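Wrist camera examples for a task board: vary the start position or keep it fixed?

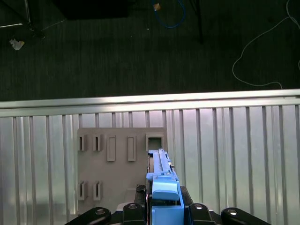 Posted by Lev Panasiuk, December 5, 2020

I am collecting hand-guided examples for a small learning system and want to know how much I should vary the starting pose. So far I have 70 runs, all begun from nearly the same place, and the trained policy is poor when it starts anywhere else. The target is the square opening at the right end of the upper row on the board, and the only view the policy gets is the wrist one. The blue finger covers part of the board when it is lined up under the opening, and the ribbed metal behind is much brighter on the right. Should I throw the 70 runs away and start again, or add to them? I can manage about 11 good runs an hour before I get sloppy.

Onyshchenko

Keep them. They are fine as examples of the last part of the movement. What you lack is runs that begin off to one side, or too high, and then come back to the right line. I would add 60 of those before changing anything in the training. Start some over the slot housings on the left so the policy has to travel across the board, and start others close to the opening but slightly out of line. Don't correct in one quick jerk. Move at the speed you want the arm to move, and stop recording at the same point each time.

Write down the start area for each run as well. I didn't do this in August and spent two evenings going through recordings to work out which corner I had missed.

On the light: shiny metal behind the target gave me trouble too. You can cover it with matt card, but if it will be there when the arm is in use, leave it and record with the lamp in 2 or 3 different places.

Brillis

Agree with the above. Also move the board a bit between batches if your mount allows it. We had a policy at Drundton that ignored the board altogether and went to the same spot every time.

Keep a few runs out of training so you have something to check against.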